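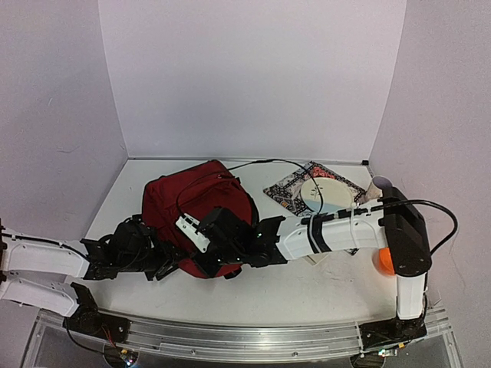

4 min read

Overview | Objects | Layouts | Notes | Download | Contact

Garwood Bag and Breakfast, data card

Welcome! Garwood is a collection of still pictures and short written notes on two very ordinary jobs: getting a bag ready and laying a place at the table. We put the two together on the same tabletop because that's how mornings go in most of our homes. You're looking for a spoon and somebody's backpack is on the placemat.

The current release has 1372 pictures and 362 written notes. Each note goes with one layout and tells you what is out on the table and what the job was (put the books by the bag, straighten the mat, turn the bag over, and so on). Notes are in plain English. Saranya Devadiga wrote the first batch and Anil Bangera wrote the rest, so expect two styles - Saranya says "backpack" and Anil says "bag", and we left both in.

Objects

The red backpack is the star. It's fabric, it slumps, and it never lies the same way twice, and that makes it a joy to work with if you care about soft things. Straps go where they like. There's a zipper pull on the front pocket and a grab handle at the top, and both get their own line in the notes whenever they matter to the job. When the bag is lying on its back the notes say "straps up".

The placemat has a tile pattern in red, black, blue and cream with a narrow fringe. Pavithra Acharya picked it from a kitchen drawer and we are very glad she did! A busy pattern under a pale plate is a much better test of "where does the plate end" than a plain one.

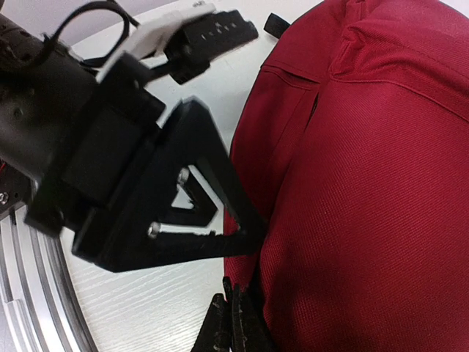
Word count: 640

The table itself is white with a faint wood grain. You'll mostly notice the grain in the close views. If you're matching colors, please don't treat the tabletop as pure white - it shifts a little from view to view, and the walls lean toward lavender.

Plate, spoon and mug go together as the "place" group. The plate is an oval ceramic one, cream with a pale blue band and a little sprig of leaves painted on it. The mug is a beige-metallic color with a dark rim. In the notes, the plate's top is the end with the sprig, whichever way it happens to be facing.

Books come in as the "school" group. There's a cartoon-covered paperback, plus a red book and a green one with coin-like circles on their covers. The two coin books are lovely for sorting out which is which, as the covers have a similar feel and the background color does most of the work. Notes call them "red coins" and "green coins".

Layouts

We use 17 named layouts. A few that come up a lot:

bag-left: backpack left of center, placemat to the right of it
place-full: plate, spoon and mug all on the placemat
place-bare: placemat only
books-split: books on both sides of the backpack 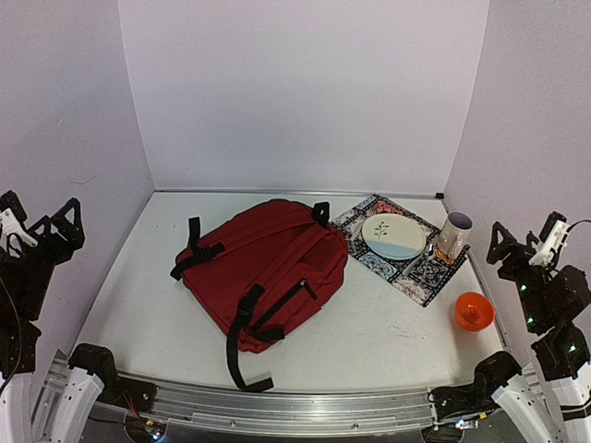

Names can be joined with a plus sign, so bag-left+place-full means exactly what it sounds like. Small changes don't get a new name. A spoon lying at a slant is still place-full, and so is a mug that has wandered up to a corner of the mat. Soledad Acuña argued for a separate crooked-spoon layout and lost, but she did get a free-text field called "fuss" where all of that can be written down. It's the best field in the whole set. Please read it.

Left and right are always as seen from the front edge of the table. In the close views this can feel backwards, so check the note for the layout before you write a rule that depends on it.

Notes on use

Good fits: naming household things, writing captions, describing where one thing sits next to another, comparing a soft object's shape between pictures. We'd love to see someone try the straps!

Less good: anything needing lots of different bags or dishes. The choice of objects is small on purpose. Ten layouts have been checked by a second reader so far, and Aravind Acharya is working through the others. He hopes to have them done by September.

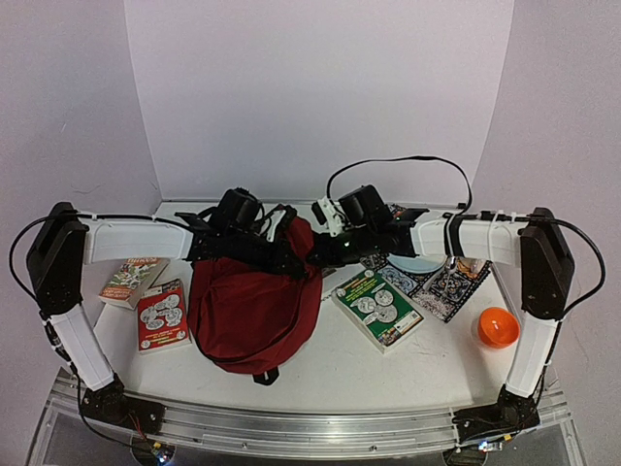
The red drawstring backpack with two books on its left and the green-covered one on its right.

Known issues

The word "mat" is used for the placemat everywhere except in one group of early notes, where it says "cloth". Some early notes also say "cup" for the mug. Searching for both words will catch them.

A few "fuss" entries are in capital letters. They are meant to be.

Last updated July 16, 2020

Contact: Saranya Devadiga, Garwood | © 2020 Garwood | Back to top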